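Flistgate Community Choir – Newsletter
May 2, 2024

Pencil marks and what to do with them

After the February concert in Halum we got all the scores back, and I have spent several evenings at my kitchen table with an eraser. It is a slow job and one has time to think. I would like to share some of these thoughts before we give out the music for summer.

When I joined the choir I did not know that singers write in their music. In the school where I grew up it was forbidden to write in any book, and I kept my copy perfectly clean for the whole first season. I also came in wrong at the same bar at every rehearsal. The alto next to me finally drew a small pair of glasses above that bar in my copy. I asked her what it meant and she said, "It means look up." Since then I draw glasses everywhere.

So please do write in your music. Only do it in pencil, a soft one, 2B or softer, and do not press hard. In the box from Halum there were copies with ballpoint pen, and one with yellow highlighter on every alto line. These cannot be cleaned. The hire library in Bomen charges us for each copy that comes back in such a condition, and this time it was four copies.

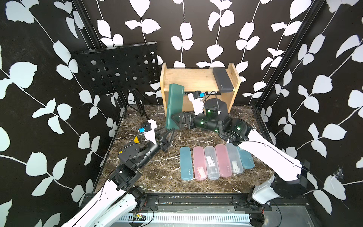
Some members asked which marks are useful. Everybody has their own system, but a few are common enough that your neighbour will also understand them. A tick or a comma above the line is a breath. A curved line over the end of a phrase means that we carry over and do not breathe. The glasses I have explained already. If the conductor beats a bar in two, draw two short strokes above it. Where you always sing too low, an arrow pointing up is enough. You do not need to write "too low again!!" as I found in one tenor copy, although it made me laugh.

Please write also your number in the top right corner of the cover, and nothing more. Names make trouble later, when the copy goes to another choir.

About the summer programme. We will sing the Ikonen part songs, which some of you know from before, and the long hymn from 1848 with the difficult middle section. The hymn is in the thick green collection. This book has 449 pages and it is heavy to hold for a whole evening, so if you own a folding stand, bring it with you. We do have stands for those who need to sit, but the screws on the older ones are worn and the desk sinks slowly while you sing. Turn the screw firmly before you put the book on it, and hold the book with one hand the first minute.
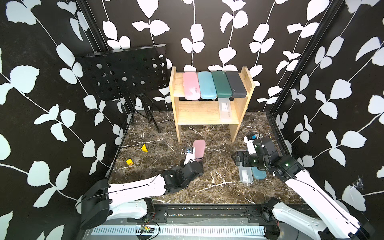 Music stand and bamboo shelf, with pencil cases along the top.

The music will be given out at 304 Halum Road, side entrance, half an hour before the first summer rehearsal. Bus 88 stops across the street – please mind that in the evening it goes only once an hour, and the last one back to Bomen leaves quite soon after we finish. Those who drive can usually share their car. Ask in your section, or write it on the list by the door.

If you still have a score from February at home, bring it the same evening. It is no problem if it is not erased, I can do it. But if you want to do it yourself, use a white plastic eraser, hold the page flat near the fold, and rub in one direction only. The pink erasers leave a colour on this paper. Brush the crumbs out of the middle of the book, otherwise they stay there until the next singer opens it on a dark skirt.

We are still missing two soprano copies of the Ikonen songs. Please look under your piano.

Your music librarian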